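Home | Contents | Previous section | Next section | References

4.2 What we bought, and what we would buy again

I'll be frank about the money in this section, because when Teemu Ahonen and I were planning the Iltcombe work we read a great many papers on robots folding clothes and hardly one of them said what anything cost. We had to guess, and we guessed badly in places (the worst of it is in 4.3, if you want to skip ahead and wince).

Our first plan was to spend nearly everything on a pair of robot arms and collect all our examples by steering them from a desk. Eker quoted us for the arms, and the quote was fair, but it would have left us with nothing for grippers, spares or anyone's time. So we turned the plan round. We put the arms off until November and bought hand-held grippers first, the kind you carry about and work with your own fingers, so that people could handle clothes in ordinary bedrooms while the arms were still a line in a spreadsheet.

Each gripper cost us 883 euros from Werkow, with the fingers and mounting parts included. I had budgeted 1,000 for each and was very pleased with myself! Then the pads started to wear. Ribbed cuffs and corduroy are hard on a soft pad, much harder than the cotton tea towels we had used for our trials, and we were ordering new sets long before I'd planned to. A set of pads is 45 euros, a sum so small that I hadn't given it a line of its own. Please give it a line of its own.

Children's clothes were Anneli Vainio's idea, and a good one for the budget as well as for the research. They are cheap second-hand, they come in every sort of fabric, and the small parts (cuffs, collars, little zips) show up a poor grip very quickly. Figure 3 has a typical case, a beige jacket on a bed with the gripper closed on one of its knitted cuffs. We started most garments at a cuff or a hem, as there's an edge to get hold of and you can then pull the sleeve out before dealing with the rest.

The bedding mattered more than we expected when it came to planning. Anneli wanted the beds left as people keep them, with patterned blankets and quilts and whatever else was lying on them, and I wanted a plain grey sheet that we could carry from house to house. She won. It saved us buying sheets, for one thing, and Lappalainen had already told us that their own trials on plain cloth had carried over poorly to real homes.

Figure 3. Gripping the knitted cuff of a child's jacket on a bed with patterned bedding.

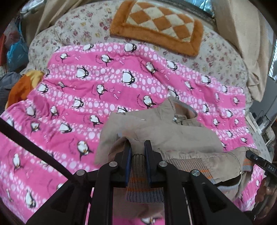
Going back to the budget, we kept 2,000 euros aside for repairs and for things we had forgotten, and I'd keep the same again. Most of it went on pads and postage, with a bit left over for a better carrying case. If your own funds are tight, I'd cut the number of grippers before I touched that reserve, as a gripper waiting for parts is no use to anyone and the people you've arranged to visit won't always be free the week after.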